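Broddale's holiday bus is back, and it goes to Murkanard this time
24 Dec 2014

I have good news for anybody in Broddale who has been dreading the drive out to see family this week. The holiday bus is running again! It starts this afternoon, it costs 2 dollars each way, and for the first time since I moved here it goes the whole way to Murkanard instead of dumping everyone at the Prudeck turnoff with their suitcases and their casseroles.

If you're new in town, a bit of background. The regular route, the 242, stops for the season at lunchtime on Christmas Eve and doesn't come back until the day after Christmas. That has been the rule for as long as anyone I asked could remember. A holiday bus filled in for a while, then it got cut when the fuel money ran short, then it came back but only as far as Prudeck, and last winter we had nothing. I know this because I spent last Christmas Eve begging rides, and ended up in the back of a station wagon with a very large dog on my lap. (Nice dog. Long ride.)

So what changed? Mostly the new contract. McIver, the company that runs the school buses out here, took over the county routes in March, and one of the things the county asked for was holiday service on the Murkanard road. I called the McIver office this morning expecting a recording and got a real person, who was cheerful about the whole thing and read me the schedule twice while I hunted for a pen that worked.

The holiday route is numbered 261, so look for that on the front and don't wave down the wrong bus like I did on Thanksgiving weekend. It leaves from the regular shelter across from the Broddale post office. The first one today goes at 3, and after that they leave every two hours, with the last one out of Broddale at nine tonight. Coming the other way, the buses leave Murkanard an hour after they leave here, so the last chance to get home tonight is ten o'clock. Please write that down if you're the kind of person who stays for one more slice of pie.

Tomorrow is thinner. There are only three trips in each direction, starting at nine in the morning, and nothing at all after dark. The woman at McIver told me the drivers signed up for the shifts themselves and are getting extra pay for it, which made me feel a lot better about riding. I'd still bring them cookies.
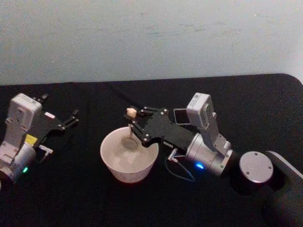 Do I need to buy a ticket ahead of time?

You pay when you get on, in cash, and exact change makes life easier for the driver. The monthly passes for the 242 work on the holiday bus too, as long as yours is still good through the end of December. Kids under six ride free with a grown-up.

I asked about luggage, having lived through the Great Suitcase Pileup of a couple of years back. There's space under the bus for big bags, and the driver will open it for you at the Broddale and Murkanard ends but not at the stops in between. If you're getting off at Prudeck, keep your stuff with you. Wrapped presents can go on the overhead rack if they fit. Pets have to be in a carrier, so my friend from last year's station wagon would be out of luck.

The stops between here and there are the same ones the 242 uses, with one exception. The stop by the feed store is closed while the sidewalk is torn up, and the bus will pull over at the gas station on the next corner. It's a short walk, but that corner gets icy and the streetlight has been out since before Thanksgiving. Take a flashlight if you have one handy.

Now for the weather, which everyone keeps asking me about at the grocery store as if I had any say in it. The forecast when I sat down to write this was for light snow tonight and a cold, clear day tomorrow. McIver says the bus will run in light snow and will only stop if the county closes the hill past Prudeck. If that happens, they'll put a message on their office phone line and tape a notice up inside the Broddale shelter. I'd call before you leave the house, especially for the later trips. The shelter has a roof and a bench and not much in the way of walls.

I talked to a few people waiting for the 242 this morning, and everybody was pleased except one gentleman who thought the fare should be a dollar. A woman with two big shopping bags told me she hadn't spent Christmas Eve with her sister in Murkanard for years, since she doesn't drive at night anymore and didn't want to put anyone out by asking. She's taking the first bus and plans to be on the couch with her shoes off by supper. A college student home for the break was hoping for a later bus back tomorrow night, and I have to say I agree with him. Plenty of families out here don't even sit down to Christmas dinner until five, and you can't very well get up halfway through the ham.

I passed that along when I called. The answer was that they'll look at how many people ride this year before deciding on next year's times, and that written comments help more than phone calls. There are cards for that up front next to the driver. Fill one out, even if all you want to say is thank you, and hand it over when you get off. The holiday bus has been cut before and I'd like to see this one stick around.

A couple of leftovers before I go pack. The regular 242 goes back to its normal times the morning after Christmas. There's no holiday bus planned for New Year's Eve, though I did ask, and I was told "not this year" in a tone that gave me a little hope. The post office lobby will be unlocked until six tonight if you need someplace warm to stand, but the counter closes at noon, so if you've still got a package to mail, put your boots on and go now.

I'll be on the five o'clock with a pumpkin pie and a bag of presents I haven't finished wrapping. Come say hi!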